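Filed under: Kitchen Notes, Weekend Cooking

I finally made Bùi's lemongrass pork on the Grilleo, and wow – the whole yard at Tatside smelled amazing! I marinated it for 40 minutes, turned it often and ate far too much.
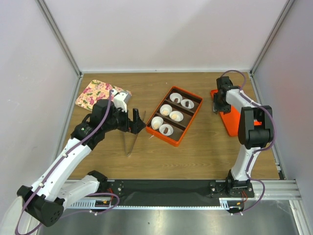
Can you use frozen lemongrass? Frozen works fine, just chop it very small and squeeze out the water.

The Wurgate market had big bundles of fresh mint too, so I piled that on with cold noodles and lime (so good!). 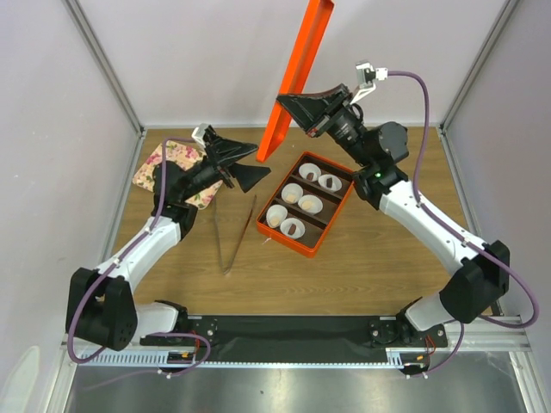 What goes well on the side? Quick pickled carrots, with plenty of sugar in the vinegar.

Next up is eggplant, probably in June.

Get new recipes by email. Unsubscribe anytime.

Back to top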